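Plastic cups, plates and one big bowl: what we keep on the play table

Many families who visit us in the afternoon ask the same thing. Where do the colored dishes come from, and why do we not buy nicer ones? I promised to write a few words for this issue, so I do it now.

The set is from the Wuvix shop in Kerkent, on the shelf near the garden chairs. We paid 52 for everything in it, which was less than one wooden tea set of the kind we had before. That old set was beautiful, but the paint came off in small pieces and we could not wash it properly. The plastic one goes in the sink with warm water and a little soap, and after it stands on a towel until the next morning.

For the table we use a dark green cloth. I tried a white one first and then a cloth with flowers, and both were a mistake – the small cups disappeared between the flowers, and the white one showed every finger. On dark green the bright colors are easy to find, also for a child of two who is only learning to say "red" and "yellow". The cloth should hang over the edges a little. If it moves too much, put a rubber mat under it.

What can be done with such a set? The most loved thing is still nesting, when one cup goes in another cup, or a cup sits in a plate. Older children sort by color, or they make a table for guests and give each guest a plate. Some only want to put the big bowl on its side and make it a cave. I think all of this is good and I don't correct it. Please only remember to look under the radiator at the end, for the small cups roll well.

If you want to make a similar set at home, you don't need to buy all in one time. Begin with cups of different colors and one bowl large enough to hold several of them. Plates can come later. We also accept dishes you don't use any more, if they are clean and have no broken edge. There is a box for them by the door, with the word "kitchen" on it.

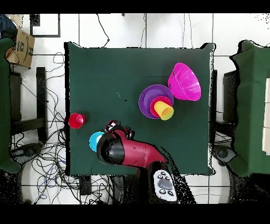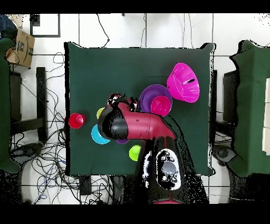
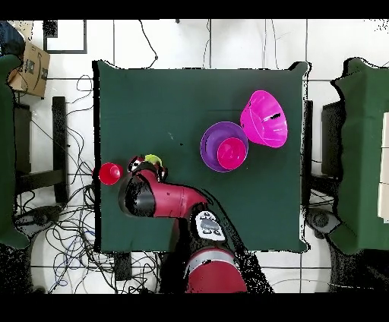
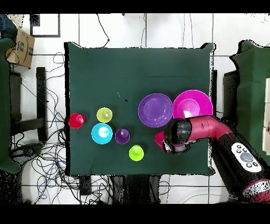 The magenta bowl and the green cloth, with cups in several colors.

Murkavura, October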